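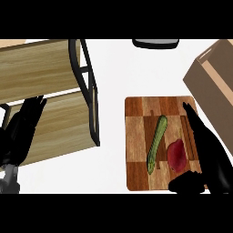
Wooden furniture outlives the people who buy it, according to Lotte Lambrechts, and that alone should settle the price. I'm not so sure. Bosman wants $1575 for an oak bench it calls an heirloom, and the guarantee runs out after 16 months. Ask what happens in month 17 and you get a brochure. The Poltorness store does sell a repair kit, but the screws in it didn't fit the bench I bought there in April. My grandmother's cost next to nothing and still holds three adults.

233 shares | 16 comments

Related
Who pays for free delivery?
Is secondhand oak worth the trouble?
The trouble with lifetime guarantees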